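Borville kitchen club starts the year with a good scrub

If you've been wondering whether the Borville lunch club is coming back in February, it is – and I've got the sore arms to prove it. I went along to help with the big clean before the first meal, expecting to wipe a shelf or two and go home. I was there till 4:30.

The club had over 200 people through the door last year, and the little portable stoves took most of the punishment. There are 12 of them, and some had soup on them that I'm pretty sure I remember eating!

Rasha Jaber runs the cooking side and had us start with the grates, which went into a tub of hot soapy water. The cooktops got a damp cloth, then a dry one, and then you do the sides too, where the drips run down and set hard. "People wipe the top and call it clean," she told me, looking right at me.

I'll admit the black tops are satisfying once you get going. The white casings are another story – every fingerprint shows, and don't get me started on the gap around the burner.

A white stove on the marble-patterned table, with a dark gray cloth at the right side of its cooktop:
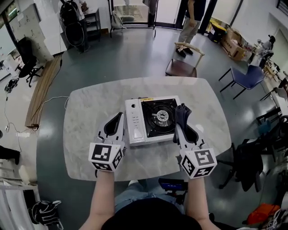
When to come

Lunch is served from noon in the Mulley Room, and there are 27 seats at each sitting, so get your name down early. Bring your own mug if you can. Rasha is also after spare dishcloths, any color, as long as they've been washed.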